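Moving my mail archive off the old server

The archive held 2,499 folders when I started in January, most of them created by a filter rule I wrote and then forgot.

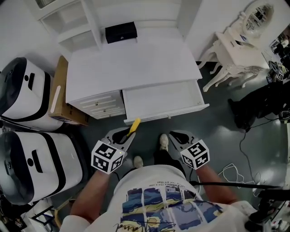
Exporting was the easy part. The old host allows 6 connections per account, but past 3 it starts dropping sessions without an error, so I capped the sync job there and let it run overnight. By morning 154 messages had failed. All of them had malformed date headers, and most came from one mailing list that Hnat Kravchuk used to run.

I fixed the headers with a short script. It takes the date from the last Received line, writes it back in the standard format and leaves the body alone. Larysa Skoryk suggested keeping the original header under another name, which I did.

Search is still slow. The index rebuilds from scratch whenever a folder is renamed, and I have a lot of renaming left to do. The new host, Ivutham, says partial rebuilds are planned. Until then I am batching the renames and running them after 11 p.m.

The filter rule has been deleted.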